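Workshop tips for a robot arm club: taping a grid on the table

Filed under: Bench and table setup

Our club runs on Wednesday evenings in a shared workshop, and the pick-and-place project is the one most new members start with. The task is simple to say. Somebody calls out a cell, the arm picks up whatever is in it, and the arm puts it down in another cell. The part that eats the evening is the table. These are the notes we hand to each new team, cleaned up a little so other clubs can use them.

What to buy

Blue painter's tape, the ordinary kind from the hardware store. We tried the Gremix tape for one term and it held well, but it left a line of glue when we took it up in June. Any tape sold for painting trim will do. Narrow tape makes a neater grid. Wide tape is easier to see from across the room and easier to lay straight.

You will also want a long metal ruler, a carpenter's square, a soft pencil, a sharp utility knife and a plastic card with a firm edge. An old gift card is fine.

If you cover the table first, use kraft paper from a roll. Pull it tight and tape it down on the underside of the table, not on top. Leave it overnight if you can. Paper that has just come off the roll wants to curl back up, and it will lift your grid with it.

Laying the grid

Wipe the surface and let it dry. Mark both ends of every line in pencil before you open the tape. Teams that measure each line from the last one end up with a grid that gets wider as it goes.

Lay all the lines in one direction first, then cross them. Stick down one end, walk the roll to the far mark, hold the tape just above the surface and lower it in one go. Do not pull hard. Stretched tape creeps back over the next few hours and you get bowed lines and small wrinkles at the edges. Rub it down with the plastic card, working from the middle of the strip toward the ends. 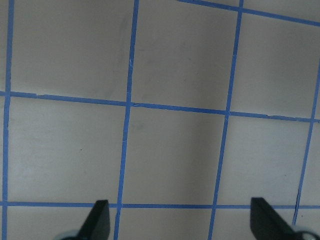
Cell size depends on the gripper more than on the objects. Open the fingers all the way, measure across the outside, and add a finger's width on each side. A cell smaller than that and the arm will knock whatever is next door. Our first grid had 2-inch cells, which looked very smart and was useless. The grid we built for the Drimholm meet had 9-inch cells and nobody complained.

Number the cells on a paper map, not on the table. Writing on the tape confused our vision code for most of a term. Keep the map taped to the wall where the person at the keyboard can read it.

Lining up the arm

Once the tape is down, leave the table alone and move the program to fit it. Jog the arm to three crossings, as far apart as it can comfortably reach, and save each position. Check a fourth crossing that you did not save. If the fingers come down more than a tape width off, do all three again. It is almost always one bad point.

Do this at low speed with a hand near the stop button. Keep the fingertips well above the surface until you are sure of the height. A scratched tabletop is a nuisance and a bent fingertip is a week of waiting for parts.

Put a note on the table with the time of the last check. Somebody always leans on it.

Choosing things to pick up

Start with a foam block. After that, a kitchen bowl is good practice because it has to be held by the rim, and the arm has to come in at the right place and the right height. A rim that is thick and smooth is kinder to beginners than a thin one. Plastic or metal is better than anything breakable for the first few weeks.

Watch out for shiny bowls if you are using a camera. Bright overhead lights make white spots on the inside, and simple color matching will see those spots as something else. Turn off the lamp directly above the table, or move the table. Shadows cause the same kind of trouble, so test with the object in several cells before you trust a setting.

Put the bowl down in a slightly different spot every time. A team that always puts it in the center of the cell will write a program that only works in the center of the cell — the judges at Drimholm know this and will nudge it over on purpose.

Clearing up around the table

Keep cables behind the far edge of the work area and tie them back to something solid. Spare parts, bulbs, adapters and so on can live back there too as long as they are out of reach of the elbow as well as the gripper. People remember the gripper and forget the elbow.

Peel up loose ends of tape as soon as you see them. A scrap sticking up in a cell can be picked out by the camera, and it can stick to a finger. 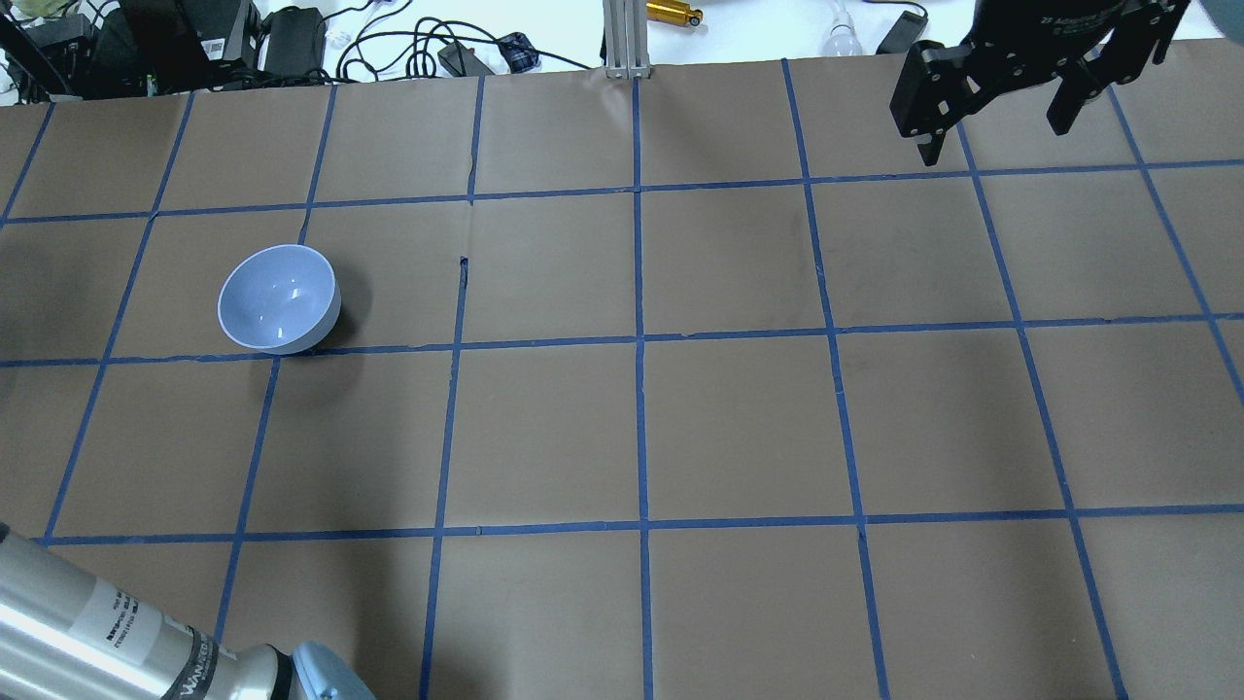

Urquhart wrote in to say that their school team gave up on pencil marks and now uses a strip of cardboard cut to the cell width, which they slide along as a spacer between tape lines. They say it took 10 minutes to do a whole table and the lines came out straighter than with the ruler. Their one warning is to use the same strip from start to finish. They changed to a new one halfway and had a row that was visibly fatter than the rest.

We have since tried the cardboard spacer and it works, provided the first line is true. Check that one with the square.

Taking it up again

Pull the tape back on itself, low and slow. On a bare table, take it up at the end of each term. We left one grid down for 18 months on the Vernirach bench and had to use a hair dryer and a plastic scraper to get it off. On kraft paper do not bother saving anything. Roll up the paper with the tape still on it and start over.

Scraper marks and glue come off most tabletops with a little cooking oil on a rag, followed by dish soap and water. Try it on a corner first. Dry the table fully before the next team starts taping.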